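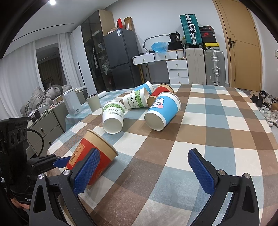
Figure 3. Paper cups lying on their sides on a checked tablecloth: two red and kraft-brown, two white with green leafy bands, two blue with white edges.

Print | E-mail
Reading time: 2 min
By Tincuța Vlad
4 September 2026

3.2 Overturned cups as a sorting problem

The third arrangement in the Grondness table-clearing study concerns disposable paper cups that are no longer upright. Upright cups present a rim to the person clearing the table, and the usual response is to nest them. A cup on its side presents a wall, a base or an open mouth, depending on how it lies, and must be turned before it can be stacked.

The set consists of three pairs (Figure 3). Members of a pair share a color scheme but were not placed together or given a common orientation. One white cup has its base toward the near side of the table and its mouth pointing away; the other lies sideways with its mouth to the right. The blue cups are separated in depth, and the farther one is partly hidden by a white cup. The red cups are also apart, one nearest the viewer and the other behind the larger blue cup.

Printed decoration affects how readily a pair is recognized. The lettering "PAPERCUP" is legible on both white cups, but it follows the body of the cup and therefore changes direction with it. On the cup pointing away, part of the word is lost around the curve. The green leafy band is a more dependable cue, as it can be matched without reading. The near blue cup shows a cartoon rabbit holding a heart, a detail participants mentioned often when asked how they had told the cups apart.

The cloth was kept the same in all sessions. Its checks of cream, dusty blue, tan and brown overlap in color with parts of the cups. In pilot sessions at the Okamard site, a plain cloth gave shorter search times but was judged unlike the tables on which such cups are normally used - picnic, party and canteen tables in particular.

Each of the 12 participants cleared the arrangement under two instructions. In the free condition they were asked only to stack the cups. In the paired condition, each stack was to contain cups of one design. Sessions were scored with the Szűcs order scale, which records the sequence of first contacts and ignores later corrections. A full account of the scoring is given in Section 2.4.

In the free condition, most participants began with the nearest cup and worked toward the back. In the paired condition the starting point varied more, and several participants turned a cup upright before selecting its match. Cups with a visible base were more often lifted by the wall; those with a visible mouth were more often lifted by the rim. The same tendency was found in the Pliltia arrangement (Section 3.1), where all cups were of one design.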